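4. Setting up a remote interpreting call

Read this section before the first call of a session. It covers two-party calls between delegations with consecutive interpreting. For larger meetings, use section 6. Revised 10 March 2021.
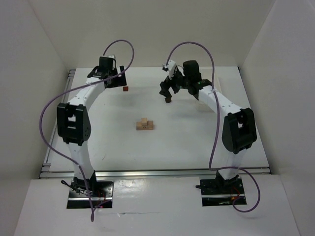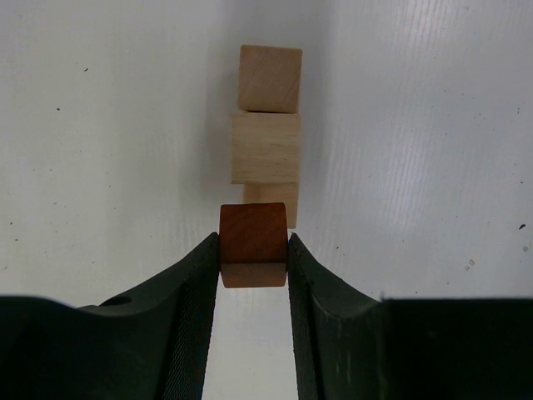 4.1 Before you start

You will need the call sheet, the names of both principals as they should be spoken, and the interpreter's direct number. The call sheet must be signed by the protocol desk in both offices. If only one signature is present, stop and phone the other office.

4.2 Open the line

1. Log in to the Holroyd console with your desk code.
2. Select New Call, then Two Party.
3. Enter the reference from the top of the call sheet. Do not type the names of the principals in this field. It appears in the billing record.
4. Set the line type to Alton (secure). The console goes back to the standard line after each call, so this has to be set every time.
5. Press Hold Open. A steady tone means the line is ready. A broken tone means the far end has not accepted the key. Wait 18 seconds and press again.

Note: After 3 broken tones the console locks the reference. Ask the duty engineer to release it.

4.3 Bring in the interpreters

1. Connect your own side's interpreter first and run the voice check.
2. Connect the other side's interpreter.
3. Ask each to read the opening line of the call sheet in both languages.
4. Adjust the level until the meter sits just under 100 for both voices.
5. Confirm who interprets in which direction. The usual practice is that each interpreter works for their own principal, but several foreign ministries prefer the reverse. The call sheet has a box for this.

Caution: Interpreters can hear everything on the line from the moment they join. Keep staff conversation off it.

4.4 Connect the principals

1. Agree with the other office which principal joins first. Write it on the call sheet.
2. Connect the first principal to the waiting channel, not to the main line.
3. When the other office says "ready," move both principals to the main line together.
4. Announce the call by reference number only and mute your microphone.

Neither principal should be left waiting alone on the main line. If one side is delayed, return the other to the waiting channel and tell the private office.

4.5 Note taking and the readout

Recording is off by default and stays off unless both offices have agreed in writing. The note taker listens on channel B, which has no microphone.

The public readout should be no longer than 400 words. Send the draft to the Worncombe office for clearance before it goes to the press desk. Wording attributed to the other side is cleared by the other side.

4.6 If the line drops

Stay on the console. The main line redials once by itself. If it does not return, call the Neltthorpe exchange on the number inside the front cover and give the reference. Questions about this section go to Yevhen Stasiv, call operations.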